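Rekstead Questions "Guaranteed" Search Rankings Sold to Dental and Physio Clinics

Marketing consultancy Rekstead has published a review of 40 search optimization proposals sent to independent clinics, and it isn't convinced most were worth the monthly fee.

The proposals, passed on by clinic owners up to the end of July, quoted as much as $3,000 a month. Many promised a first-page position without naming the search terms involved. One offered 135 backlinks in the first month and didn't list a single site they would come from.

"If a supplier can't say which searches they're chasing, I don't know what the clinic is being asked to buy," said Bronwyn Rutherford, who led the review. "Ranking first for your own practice name is no great feat." 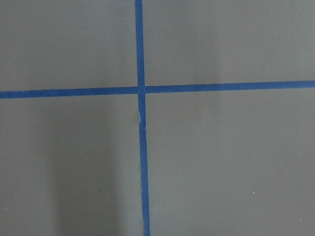 Rekstead also takes issue with monthly reports that count impressions and leave out bookings. Physiotherapist Wiremu Pearce, whose practice contributed two proposals, said his last supplier's dashboard showed a visibility score of 100 during a quarter when new patient calls fell.

"I asked what the score measured. I'm still waiting," he said.

The firm sells search services to clinics itself and says its own claims should get the same treatment. It recommends asking any supplier for call and booking figures before signing, and keeping ownership of the website and analytics accounts.

The review is free to clinics on request. Media enquiries: Gyu-bin Cha, Rekstead.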